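Can a Robot Do Your Chores Yet?
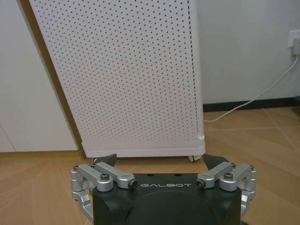

A robot's two black fingertips near the bottom of a white machine on wheels. How would you move it?

You have probably seen videos of robots folding shirts or loading a dishwasher. They look great. Some of them have cheerful music, too. But before you tell your parents you're never cleaning up again, let's ask some harder questions.

Start with a chore so easy it hardly counts: rolling something out of the way so you can sweep behind it. Your brain does a lot of work here without telling you. You spot the little wheels and guess that the thing rolls. You see a cord going to the wall, so you know you can't push it very far. You put your hands up high or down low, depending on how heavy it feels. If it starts to tip, you grab it.

A robot has to get every bit of that from its cameras, its sensors and its program. A big white front covered in tiny holes gives two fingers nothing much to pinch. A thin white cord on a pale wall is easy to miss. And if the robot misses it and keeps pulling, out comes the plug, or over goes the machine.

What the videos leave out

Lucimara Cordeiro tests home robots in a workshop in Tudstead. She has a rule when she watches a robot video: look for the clock.

"Lots of them are sped up," she says. "Four times as fast is common. Then I want to know how many tries it took. If they only show me one, I get suspicious."

Last January her team asked a robot to pick up socks from a bedroom floor. It had practiced on 3,000 sock pick-ups in the workshop. In the bedroom it did fine until somebody opened the curtains. The sunlight made bright patches on the floor, and the robot tried to pick those up as well. It took 30 minutes to fill one small basket. A nine-year-old did the same job in roughly 30 seconds, and complained the whole time.

But don't robots work in factories?

Yes, and they're very good at it. A factory robot often does one job in one spot, with parts that show up in the same place every time. Your home isn't like that. Chairs move. The dog moves. Your backpack is never where it was yesterday.

Shops are somewhere in the middle. Fletcher Baxter runs a hardware store in Dodholm and tried out a shelf-stocking robot called the Plernier. It could put boxes of screws on a shelf all day. Then a customer left a paint can in the wrong place, and the Plernier stopped and waited for help.

"I was helping it more than it was helping me," he says. He sent it back on a Saturday.

So, is the answer no?

The answer is "a few chores, sometimes, slowly." Robot vacuums can clean a floor if you pick up your stuff first. (Notice who is doing the picking up.) Robots with arms and fingers are getting better, and people are working hard on them. Maybe one will put away your laundry someday. Ask to see it do the job in a messy room, at normal speed, ten times in a row.

Try it yourself

Put on a pair of thick oven mitts. Close one eye. Now try to move a chair away from the wall and put it back exactly where it was. Then try picking up one sock. How did you do?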